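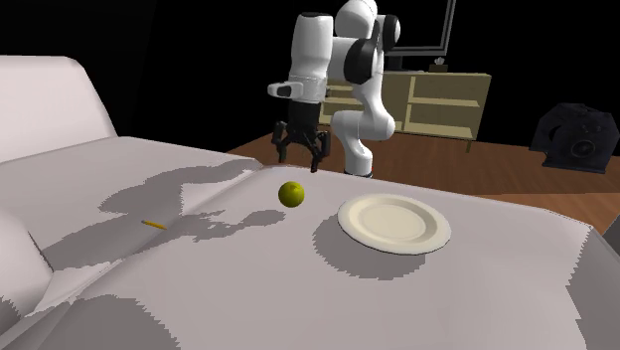 Según Harsh Lodhi, una pelota de tenis guardada en casa pierde tanto rebote como una jugada a diario, y quien compra botes por adelantado y los abre antes de tiempo tira el dinero. El comentario surgió en la primera reunión con el club de Eltthorpe y sirvió para fijar la pregunta de este trabajo: cuánto rebote pierde una pelota presurizada ya abierta cuando solo se almacena, y en qué medida un bote de recompresión reduce esa pérdida.

1. Introducción

La pelota presurizada consta de un núcleo de caucho hueco, con una presión interior superior a la atmosférica, y un recubrimiento de fieltro. El caucho no es impermeable al gas. Mientras el bote permanece cerrado, la presión exterior compensa la interior y la difusión es mínima. Al abrirlo se establece un gradiente y el gas sale a través de la pared del núcleo hasta que ambas presiones tienden a igualarse. El efecto para el jugador es una pelota que bota menos y que exige un golpe más largo para alcanzar la misma profundidad.

El uso añade otros dos mecanismos: la fatiga del caucho por deformación repetida y el desgaste del fieltro. El segundo altera sobre todo el comportamiento en el aire y queda fuera de este informe.

2. Material y método

El club cedió 232 pelotas de una misma partida. Se descartaron 29 por presentar fieltro despegado o deformación apreciable al tacto, con lo que el ensayo se realizó sobre 203. Se repartieron por sorteo en tres grupos:

Grupo A: 68 pelotas, almacenadas en una caja de cartón sin cierre hermético.
Grupo B: 68 pelotas, almacenadas en botes de recompresión Relska.
Grupo C: 67 pelotas, usadas en las clases del club y guardadas en el carro al terminar.

El periodo de almacenamiento fue de 183 días y finalizó en abril. Los grupos A y B permanecieron en el mismo armario, sin luz directa ni calefacción cercana. El grupo C no pudo controlarse con el mismo rigor: las pelotas se mezclaban en pista y solo se conoce el número total de horas de clase, no las de cada unidad.

El rebote se midió por caída libre desde 300 cm sobre solera de hormigón, en el hueco de la escalera del edificio Dwivedi. La altura se tomó en la parte inferior de la pelota, tanto al soltarla como en el punto más alto del primer bote, con una regla vertical fijada a la pared y grabación lateral. Cada pelota se soltó tres veces y se conservó la mediana.
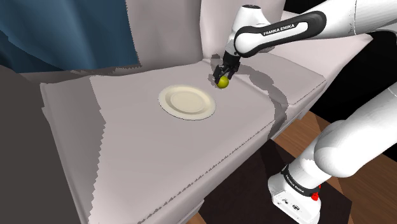

Las pelotas se dejaron reposar toda la noche en la misma sala antes de medir, porque la rigidez del caucho y la presión del gas varían con la temperatura. En un ensayo previo se comprobó que medir nada más sacarlas del armario daba valores más bajos y con mayor dispersión. También se marcó cada unidad con rotulador indeleble, lejos de la costura, para poder emparejar la medida inicial con la final. En el grupo C parte de las marcas se borró y hubo que comparar promedios de grupo.

El coeficiente de restitución se calculó como la raíz cuadrada del cociente entre la altura de rebote y la altura de caída. Se desprecia la resistencia del aire, lo que introduce un sesgo pequeño y del mismo signo en todos los grupos.

3. Resultados

La altura media inicial fue de 165 cm en los tres grupos, una vez redondeada al centímetro, con un coeficiente de 0,742. Al final del periodo:

Grupo A: 150 cm, coeficiente 0,707.
Grupo B: 162 cm, coeficiente 0,735.
Grupo C: 141 cm, coeficiente 0,686.

La pérdida en almacenamiento simple fue de 15 cm, frente a 24 cm en las pelotas de clase. El bote de recompresión la redujo a 3 cm. La afirmación de partida no se sostiene en sentido estricto — la pelota jugada pierde más — pero el almacenamiento explica una parte considerable de la caída total.

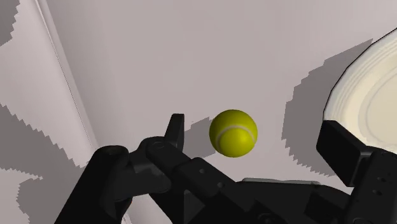
Figura 3. Pelota de tenis con la costura curva clara en la mitad inferior.

4. Discusión

Los datos son compatibles con la difusión como mecanismo principal en el grupo A, aunque no se midió la presión interior. Para hacerlo habría que perforar el núcleo con una aguja y un manómetro, lo que inutiliza la pelota e impide la comparación emparejada. Lindsay Partington propuso como alternativa un ensayo de compresión entre placas con carga fija. Se intentó con una prensa Firkance del taller, pero su resolución no era suficiente para distinguir entre los grupos A y B.

Queda por resolver si el bote conserva el rebote o si además lo recupera. Todas las pelotas del grupo B entraron en él recién abiertas, por lo que el diseño no permite separar ambos efectos. Tampoco se ha valorado la percepción de los jugadores: una diferencia de 12 cm entre los grupos A y B se aprecia en la regla, y no consta que se aprecie igual en un peloteo de principiantes.

5. Limitaciones

Una sola partida y un solo modelo de bote. Horas de uso desconocidas por unidad en el grupo C. Lectura de altura a partir de vídeo, con error de paralaje corregido solo de forma aproximada — la cámara se situó a media altura del rebote esperado y no se desplazó durante las series. Las medidas iniciales las tomó una persona y las finales otra, sin calibración cruzada entre ambas.

6. Propuesta para el club

Abrir los botes por orden de necesidad y anotar la fecha de apertura en la tapa. Reservar los recipientes de recompresión para las pelotas de partido y destinar las del carro a los grupos de iniciación. La hoja de medidas completa se entrega en el anexo B, junto con el plano de la regla y la lista de unidades descartadas.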